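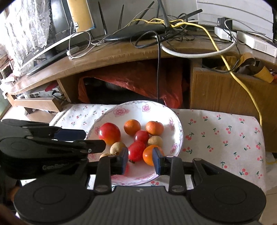
To: Nornis Housing List
Subject: Re: Laundry hours, Julon building

On the laundry hours, a resident wrote:
> Will the November schedule apply to both
> buildings, or to Julon only?

The schedule applies to Julon only. Washers will be available from 6 a.m., and residents may reserve up to two loads per week. Sjöberg keeps its present hours - no change is planned there.

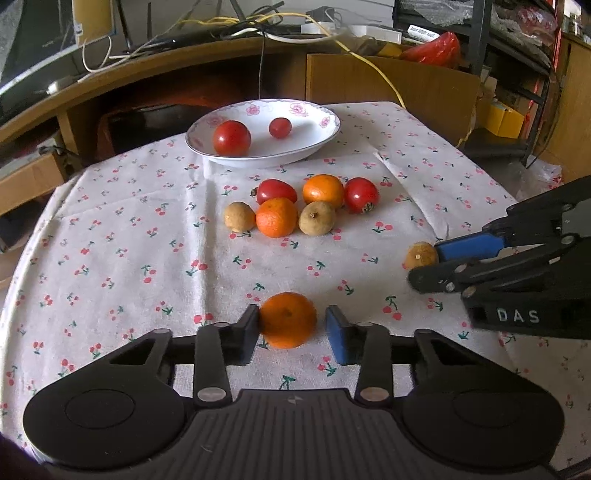
A mandarin and the cherry-print tablecloth.

Requests should be sent to the Housing Office, Room 142.

Nornis Housing Office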